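Setting out a grab-and-go lunch table – how do you stop it turning into a jumble?

Posted by Ocampo
January 16, 2026
1220 views

I've somehow ended up in charge of the help-yourself table for our walking club's open day in June. People come past in a line, take a sandwich, a drink and something sweet, put it all on a tray and go and sit down. Simple enough, you'd think! Last year I did it with whatever I could find in the cupboard and by half past twelve it looked as if it had been burgled. Crisps on top of the rolls, yogurts rolling about, drinks at the back where the shorter members couldn't reach them.

So this year I've been having a go at home first. I've covered the table with brown paper (cheap, and you can just bundle it up afterwards) and got hold of a couple of those clear stepped stands, plus baskets from my sister's loft. 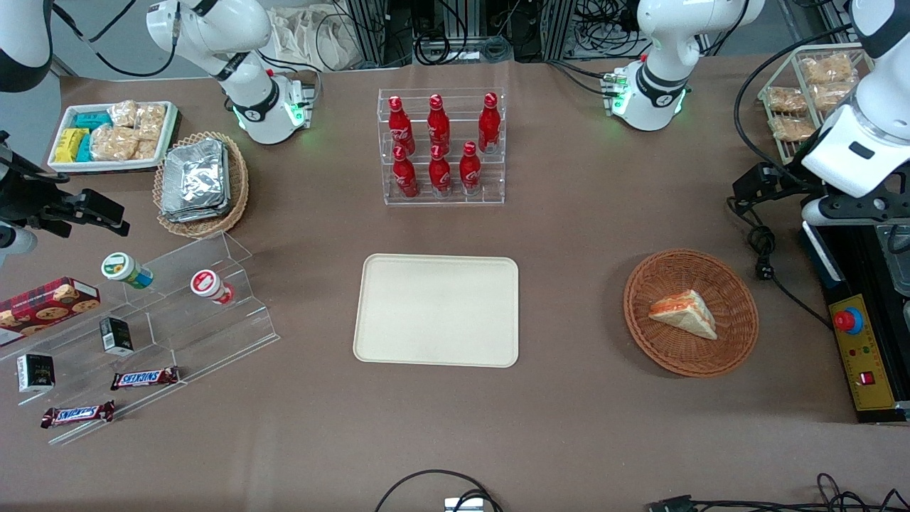
My trouble is the small stuff. Bottles behave themselves in a tiered rack, and bagged rolls are happy in anything with sides, but yogurts and chocolate bars on a stepped stand seem to wander as soon as anyone breathes near them. Should I give up on the stand and put them all in baskets? And where would you put the tray people are meant to fill – in the middle, or at one end? We're expecting 100 people over the day, so I can't be rearranging it every five minutes.

Leobardo Olvera

I did school fêtes for years and my advice is trays at the end where the queue starts, always. If the tray is in the middle, people walk along with their arms full and then have to double back for it, and that's where your pile-ups come from. Middle is fine if you're making the trays up yourself and handing them over, mind you.

For the yogurts, I'd keep the stand but only use it for things with a flat bottom, and set them well back on the step. A strip of non-slip drawer liner under each row does wonders. Chocolate bars I'd move to a shallow basket, they never look tidy on a step whatever you do – and they're the first thing to go anyway, so you'll want something you can top up quickly by the handful. Same goes for anything wrapped in foil.

Don't put all the sandwiches out at once either. A few in the basket and the rest in the fridge or a cool box. Label the fillings! I once spent a whole afternoon answering "is that egg?"

Skiver

baskets for everything, job done. stands are a faff to wash

Flendine

I'd go with most of what Leobardo says, but I like the drinks last. If somebody picks up a bottle first it's rolling round their tray the whole way along. Tape the brown paper down underneath at the corners too, ours slid off at a christening and took the buns with it.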